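纳瓦德索普谷地地下水监测项目进展报告
提交对象：胡斯特特基金水资源处
报告日期：2023年7月16日

一、报告期工作概况
本期工作按5月修订后的计划执行，内容包括监测井洗井、水位连续记录、枯水期采样和数据库整编。计划井数15口，均已完成洗井和井口高程复测。7号井因滤管上段淤积，第一次洗井后出水含砂量仍高于限值，改用气举法重洗，复测合格。

二、水位监测
自动记录仪采样间隔设为一小时，数据每月人工下载一次，同时用电测水位计校核。本期数据有效率为90%，缺失时段集中在塔吉河段下游的3号井和11号井，原因是电池仓密封圈老化进水。两口井的密封圈已更换，缺失时段未作插补，在数据库中以空值保留。
河谷上段水位呈季节性下降，降幅与去年同期接近。下段受灌溉回归水影响，5月下旬出现短时回升，之后恢复下降。特里托夫灌渠的放水记录尚未取得，回归水量目前只能按渠首水位推算，不列入本期正式成果。

三、水质采样
枯水期共采集水样81组，包括平行样和空白样。现场测定项目为水温、pH值、电导率和溶解氧，实验室测定项目为主要离子、硝酸盐和铁锰。全部水样均在规定保存期内送达实验室。
硝酸盐高值点仍分布在谷地东侧菜地下游，位置与上期一致。铁锰超限见于两口深井，井内溶解氧偏低，初步判断属天然还原环境所致，需待丰水期样品对照后确认。有一组平行样的氯离子偏差超出质控要求，已退回重测，重测值尚未返回。

四、经费执行
设备费和化验费按预算支出。洗井费因7号井返工超支，差额从差旅费节余中调剂，调剂手续已报备。密封圈及备用电池列入耗材，不另行申请。

五、存在问题
1. 灌渠放水数据依赖渠道管理方提供，函件已发两次，未获书面答复。
2. 东侧菜地的施肥时间和用量缺少台账，硝酸盐来源分析暂以访谈资料为依据，精度有限。
3. 唐吉模型的边界条件沿用旧版地形图，西侧隔水边界的位置与新钻孔资料不符，需重新划定。

六、下阶段安排
完成丰水期采样；在3号井下游100米处增设一口浅层观测井，用于区分河水与灌溉水的补给；按新钻孔资料修正模型西侧边界，并用本期水位序列重新率定渗透系数。丰水期采样井位与枯水期保持一致，便于对比。

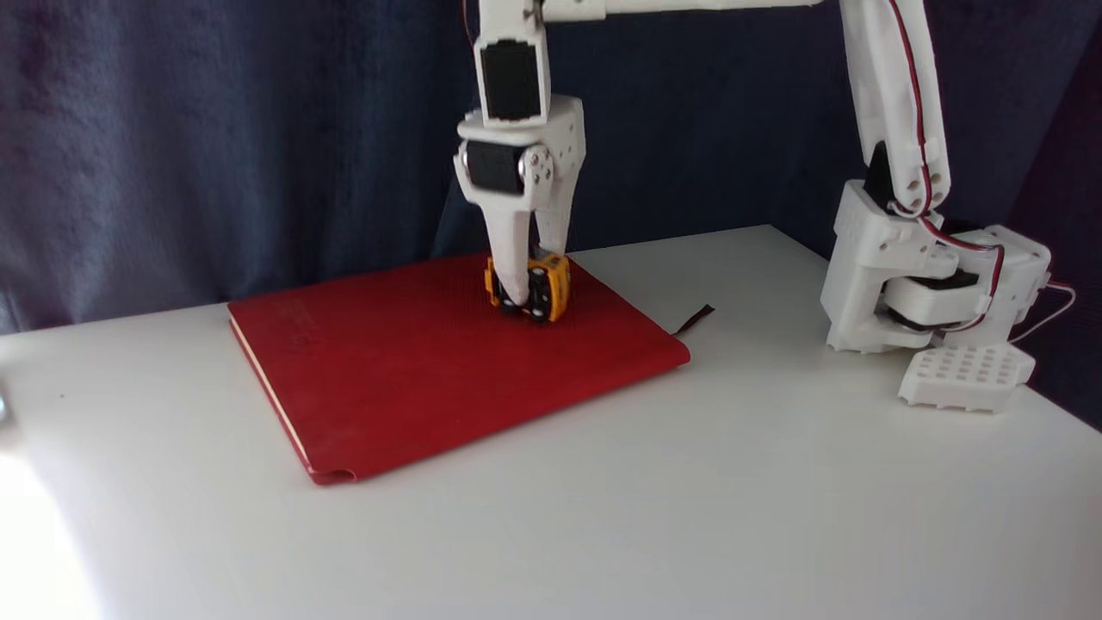

塞尔吉奥·普拉塔（Sérgio Prata）阅后来信：增设浅层观测井我同意，但滤管顶部不要高于枯水位，否则明年枯季又会出现一段空值。另外，铁锰那两口深井请在下期报告中附上采样前的抽水时长和稳定后的电导率，现有材料不足以支持“天然还原环境”的判断。7号井返工的费用明细也请一并补交。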